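4. Working Rules for Two-Gripper Recording

Read this section before the first session with a pair of Istiso hand grippers. Section 3 covers charging and pairing. The rules apply to every operator, including those who have recorded with a single gripper before.

4.1 Prepare the work area

1. Clear the floor between the table and your standing position. Move chairs back and route cables along the wall.
2. Turn on the room lights and leave them at one setting for the whole session.
3. Place the task objects on the table. Keep personal items out of reach of the jaws.
4. Ask anyone not recording to stay behind you.

Note: Signed consent is required from any person whose face may be recorded. Forms are kept by Amerley Kpodo.

4.2 Check the grippers

1. Look at the finger pads on both grippers. Replace any pad with a torn or lifting surface.
2. Wipe the marker with a dry cloth. Do not use solvent.
3. Squeeze and release each trigger 12 times. The jaws must open fully every time.
4. Write the result in the check log with your initials.

CAUTION: Keep fingers, hair and lanyards away from the jaws while the trigger is held. The jaws can pinch.

CAUTION: Do not record with a cracked marker or one that has come loose at a corner. Position data from that session will be rejected.

4.3 Start a session

1. Stand at arm's length from the table with your feet flat.
2. Hold one gripper in each hand, elbows close to your sides.
3. Bring the two grippers toward each other until the marker on one is in clear view of the camera on the other. Hold still for three seconds.
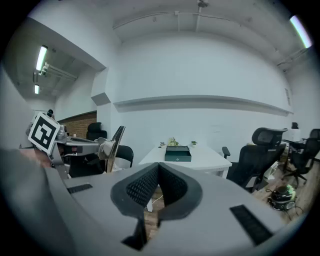
4. Wait for the short tone, then lower both grippers to the start position. If the tone does not sound, repeat step 3. After three failed tries, stop and run the checks in 4.2 again.
5. Perform the task at normal working speed. Do not throw or drop objects.
6. Return to the start position and press the side button to stop.

Note: Keep each recording under 200 seconds. Longer files are split on upload and have to be joined by hand.

4.4 Faults and damage

Stop at once if a jaw sticks, a pad comes off or the body feels hot. Switch off the gripper, tag it and put it on the repair shelf. Report the fault to Yaw Ayaaba, extension 897. A tagged gripper may be used again only after Yaw Ayaaba or Cecilia Abugri has signed the tag.

Section revised October 1, 2026.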